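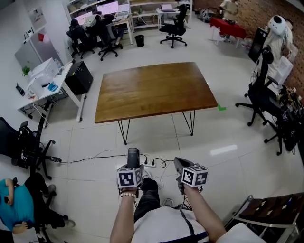

Operator view, both grippers in hand, marker cubes on the mounts.

July, notebook entry, handheld capture, tracking dropouts

Start 9:40. Purpose: find where the left/right gripper pose goes bad during handheld takes, and decide whether the marker cube geometry or the solver is at fault. Bożena's working guess is the solver. Mine was the cube. Written up in order, including the parts that went nowhere.

Background for whoever reads this later. Gripper pose in the head frame comes from the cube markers as seen by the head camera. Each visible face gives a set of corners, and we solve for the cube as one rigid body with all corners pooled. When only one face is visible we fall back to a planar solve. The planar solve has the usual two-fold ambiguity at shallow viewing angles, and until now we have taken whichever solution has the lower reprojection error. Muammer flagged in the June review that replayed trajectories had short wrist flips in them, mostly on the right hand. The policy trained on that set (Otora, second checkpoint) reproduces them as a twitch before grasp.

Procedure

Same task for every take: approach table, pick, place, retreat, return hands to neutral. Operator was told to work at normal speed and to ignore marker visibility. I did not want people angling the cubes toward the camera to help us. Exposure locked, auto white balance off. Logged per frame: faces visible per cube, corner count, reprojection error for both planar candidates when the fallback was used, gripper width, head IMU.

20 takes kept. One more was thrown out before processing because the head unit clock had not synced, and the offset wandered during the take. Clock sync has to be checked before recording. The status line on the recorder shows it and I did not look. Added to the checklist.

Results, first pass

298 flip events across the kept takes. A flip is counted when orientation changes by more than the threshold between consecutive frames and the gyro on the gripper handle does not agree. The gyro check matters. Without it, fast real rotations at the end of the place motion get counted too, and the number becomes useless.

Nearly all of them are in single-face segments. The right hand has more than the left, as Muammer said. Split by phase, they collect in approach and retreat, when the arm is extended and the cube is small in the picture. Very few during the grasp itself, so the twitch before grasp in the Otora rollouts is probably late approach and not the grasp phase. Need to confirm against the rollout timestamps. Hubert has those.

I then plotted the error ratio between the two planar candidates. Where the ratio is large the choice is right almost every time. Where it approaches one, the choice is close to a coin toss, and that is where the flips are. No surprise, but we had never looked at it on our own data.

What I tried

(a) Threshold on the ratio, drop the frame if ambiguous, interpolate. Flips mostly vanish. Problem: ambiguous frames come in runs, and interpolating across a long run cuts the corner off the approach path. Position error at the end of the run is visible when the trajectory is overlaid on video. Rejected except for very short runs.

(b) Pick the candidate nearer to the previous frame. Good until it locks onto the wrong branch, then it stays wrong until a second face appears. One take was wrong for most of the retreat. Worse than what we have now, since a long smooth error passes the flip check and nobody would find it.

(c) Keep both candidates as hypotheses, carry them forward with the handle gyro, score over a window, commit when one separates. Window is set in frames at present and should be set in seconds. This is the one that works. On the kept takes it leaves 3 events, and I went through each by hand. All are at the start of a take, before there is any history to score against.

(d) Same as (c) but run backward from the end of the take, then merge. Intended to fix the start-of-take cases. It fixes 2 of them. In the last one the cube is single-face for the whole opening segment in either direction, so there is nothing to anchor on. A neutral pose with two faces showing at the start of every take would cover this at no cost in code.

Cube geometry

Tested my own theory while I was at it. Remeasured both cubes with calipers. Face to face distance is within print tolerance. The right cube has one face seated slightly proud at a corner where the label has lifted. Refit the cube model with that face free: residual drops a little, flip count does not move. So Bożena was right and the geometry is not the cause. The label should be replaced anyway. Seija has the spare sheet from the Kapoor order. Matte stock only, the gloss one blows out under the ceiling lights.

Cost

Offline only. The two-hypothesis tracker adds roughly a third to processing time per take, which is fine for batch. The backward pass needs the whole take in memory. No plan to run any of this live. The live preview keeps the old solver, so people will still see flips on screen while recording. Do not stop a take for that.

Open questions

Does cleaning the old data help the policy, or does it average the flips out anyway with enough takes? We have argued about this and have no numbers. Bogumił wants to retrain on the Clenport set with (c)+(d), same seed, same step count, nothing else changed. Agreed. No new augmentation in the same run, please, or we learn nothing from it.

Gyro bias. I use a constant bias per take, estimated from the still period at the start. Some takes hardly have a still period. Check whether the bias from the previous take is good enough as a fallback.

Gripper width is read from the jaw markers and has its own dropouts, unrelated to the above. Not touched here.

To do

Merge (c)+(d) behind a flag, default off until the retrain is back. Me.
Start-of-take pose into the operator sheet: hands at chest height, two faces of each cube toward the head, hold for a slow count. Seija.
Relabel right cube, redo the cube fit, save under a new calibration id. Do not overwrite the old one, the kept takes depend on it.
Rollout timestamps for the twitch from Hubert, compare with approach phase.
Reprocess Clenport. Leave Drirkano alone for now, it was recorded with the earlier mounts and the cube offsets are different.

16:15. Flag is in, tests pass except the merge test, which compares against stored output from the old solver and needs a new reference file. Left it failing.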